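3.2 Small objects on the home desk

The desks in our study were not tidied before a visit, and the participants were asked to leave everything as it was. Most desks held a mix of work things and kitchen things, and the second group was larger than we expected. Figure 2 gives the wooden desk from the Letlow site, where a plant in a pink pot and a cup with a blue band share the far side with a power strip, and a white plastic spoon lies to the right. 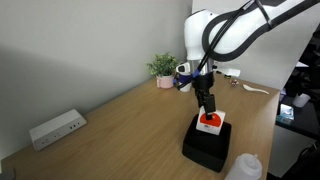 Figure 2. Desk at the Letlow site, with plant, cup and power strip along the wall.

3.3 Coding of the objects

Each object was coded by two readers, first for its colour and then for its usual place in the home – kitchen, office or other.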